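Sturkisen market hall gets its Saturdays back

October 19, 2022

Well, I can finally write the piece I've been itching to write since March. The covered market on Veretti Street is going back to Saturday opening, and if you've been round there lately and heard traders whooping, now you know why!

For anyone new to town, a quick catch-up. The hall used to trade six days a week, then dropped to four when the roof over the fish end was being repaired. The repairs got done. The Saturdays never came back. The council said it was down to staffing, the traders said it was down to the council, and I spent most of the summer being told both versions over the same cup of tea.

What changed is a petition. Sewwandi Bhuiyan, who has the dried goods stall by the Pudau Lane entrance (lentils, rice, more kinds of chilli than I knew existed), put a clipboard on her counter and left it there. She was hoping for 200 signatures. She got 1,059. I signed it myself, so I should probably own up to that before I go any further.

"I thought it would be my regulars and my aunties," she told me when I dropped in. "Then people came in just for the clipboard and left with a bag of chickpeas, so I'm not complaining."

The council agreed last week to a trial. Saturday opening will run from nine until 2 in the afternoon, with the main doors and the Pudau Lane side both unlocked. The back entrance by the car park stays shut, which has annoyed a few people with pushchairs, and I can see why – it's the only one without a step. I asked about a ramp for the lane side and was told it's "being looked at". I'll ask again.

So far 18 stalls have said yes. That includes both bakers, the key cutter and Polishchuk, the greengrocer's, who've had the corner pitch for as long as I've lived here. The cheese stall is still making its mind up. The man with the buttons and zips says he's keeping his Saturdays for football and won't be moved, and good luck to him.

There's a bit of worry about parking, as ever. The car park fills up early at weekends with people heading for the swimming baths, and a couple of the traders reckon they'll be unloading out on the street. My own feeling is that most of us will walk or get the bus, but then I live ten minutes away and only ever buy what I can carry.

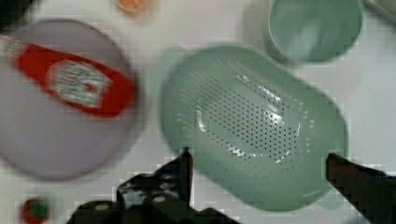

Sturkisen Local, issue 18, page 2

The household stall is coming back too, I'm very pleased to say. It's the one for colanders, washing-up bowls, clothes pegs and those little brushes for doing bottles, and I've missed it more than I'd like to admit. A plastic colander shouldn't need a trip to the retail park! It'll be in its old place between the key cutter and the stairs, at least to start with.

Rents for the extra day haven't been settled. The traders want it thrown in with what they already pay for the trial, and the council would like a small charge on top. Sewwandi says they're still talking and that it's friendly enough. She's keeping the clipboard under the counter just in case.

If you've got something to say about the opening hours, the market office is taking comments in writing, and there's a box for them at the foot of the stairs. Letters to us are welcome as well – please put your street on them if you'd like them printed.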